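Open Day at Drirlow: the Jevard Simulator, Reviewed by Someone Who Came for the Sandwiches

Posted 1 September 2020

I have been writing up bench tools for this site long enough to know that an invitation with the word "demonstration" in it means two hours in a folding chair. Drirlow's open day was two hours. The chairs had arms, so credit where it's due.

The product is Jevard, a practice simulator for gripper work. You steer a two-finger gripper around rooms that exist only in the software, and you find out how bad you are at picking things up before you do it with hardware that costs money. The basic license is $652. The full one, with the room editor, is $2,585, and the sales sheet puts those two numbers very far apart on the page.

Rahel Baumgartner ran the session. She has the right manner for it: she talks while she drives, and when she misses she backs up and goes again without a speech. The view sits right behind the gripper, which takes some getting used to. A good part of what you look at is the housing, and you learn to aim through the gap between the open fingers. The practice items are small and flat or small and thin, the kind I drop in real life. Yellow sticks on gray tile, a little white-bordered photo of a face.
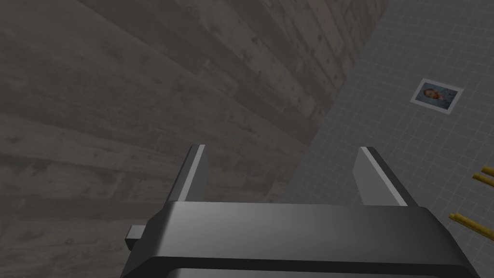

Can you learn it in an afternoon?
Most people will be able to steer by the end of one, though lining up on thin items takes longer, and the manual is no help with that.

My own turn went about as you'd expect. The controller is the Wyss handset, sold separately, and it has a nice weight and a thumb stick that is far too eager. I asked if the sensitivity could be turned down. It can, in a menu under a menu under "Display."

The wood grain on the planks is good, knots and all. The red wall is very red. Somebody at Drirlow likes decorating, and I'd trade half of it for a depth readout -- judging how far off the floor you are is the hardest thing in the program, and all you have to go on is your eye.
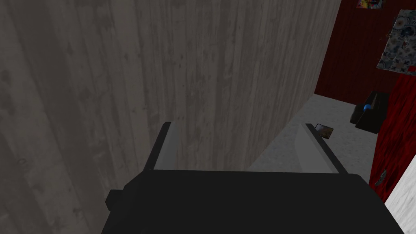 Jevard at the Drirlow open day: fingers open, card on the floor ahead.

I last tried one of these in April, the Nanden package, which was cheaper and crashed when I resized the window. Jevard stayed up the whole session, including while a man behind me leaned on the keyboard.

Buy the basic license if you train people on grippers and are tired of replacing fingertips. Skip the room editor unless you have opinions about wallpaper. Budget for the handset, and ask for the sensitivity menu before you sit down.

Sandwiches: egg, mostly.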